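I've been meaning to write down our house rules for the hand-held grippers for months, mostly because people keep asking me for them and I keep sending the same rambling email. So, with a cup of coffee next to me and most of an August afternoon free, let me try to do it properly!

The first rule came from Troels Bach, who taught me nearly everything I know about recording kitchen tasks. Look at the finger pads before every session. Wipe them, press them with your thumb, and if one has started to peel, swap both – never only the one. I used to skip this when I was in a hurry, and I once lost 30 recordings to a pad that had been slowly twisting on its finger all morning. 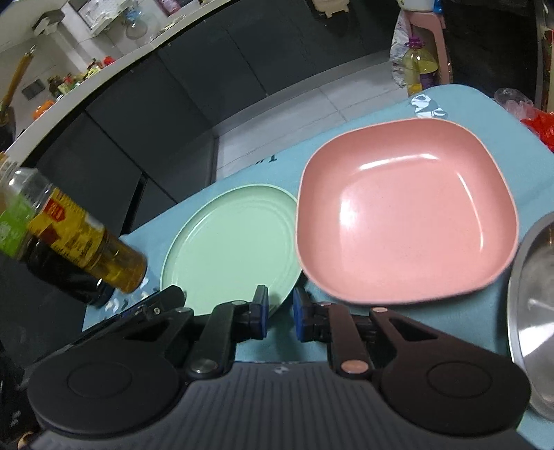
The second rule is about pace, and it's the one new people find hardest. Move the way you would if you were setting the table for somebody you like. Close the fingers fully on the rim before you lift, wait a beat, and set the thing down before you let go. Éabha Coughlan has a lovely way of teaching this (she hums, and you're not allowed to lift until the end of the line), and her groups in Prornevmont picked it up in 2 sessions.

Then there's the business of tidying. Please don't! Leave a kitchen the way its owners keep it, apart from knives and anything hot, which go well out of reach before you start. We did 125 recordings on bare, spotless counters for the Zerberg project and I still wish we had them back to do over.

Last, write your notes after every 6 takes, while you still remember which ones you fumbled. Keep the fumbled ones too, and mark them clearly. I'm still going back and forth with Troels over how much detail a note should have – he likes a full paragraph, I like one line – so I'll put up our note sheet once we've settled on something.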